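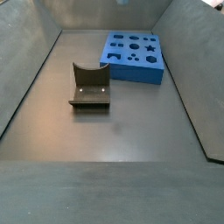 On 21st May, someone on the list wrote:

> Is the Vetby open day worth the trip if you're not an engineer? My lot would be coming by coach and I don't want to drag 23 people across the county to look at a glass case. Also, do they let you ask questions or is it all sales talk?

Yes, go! I went to the last one, back in November, and I'm no engineer either (I can just about bleed a radiator). No glass case that I remember, and plenty of questions. The chap doing the talking for Muvanon was happy to be interrupted, which was lucky, as our group did little else.

The bit I liked best was the shape sorter. It's the toddler's game, more or less - a blue block with holes in it, star, hexagon, circles and so on, and the arm has to get the right peg into the right hole. I thought it sounded a bit daft for a machine that costs what a car does, but I ended up glued to it and missed most of the tea. 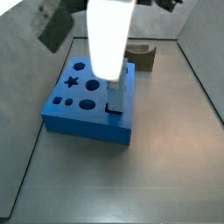 Anyway, I asked why they bother with pegs, and the answer was that a snug fit is hard for a robot. A tiny bit off and the thing jams on the rim. They told us they'd done 2,000 goes at it by then, and 319 of those were on the star alone, which everyone there seemed to hate.

A few practical things. The Statov hall is the one you want, so head there first and leave the Ó Néill stand for later, it's mostly leaflets. There are 2 sessions and the morning one was far quieter. Coaches have to use the back gate, and I'd ring ahead about a group your size. Bring a jumper too, it was freezing in there!

Does anyone know if they're doing the sandwiches again this year?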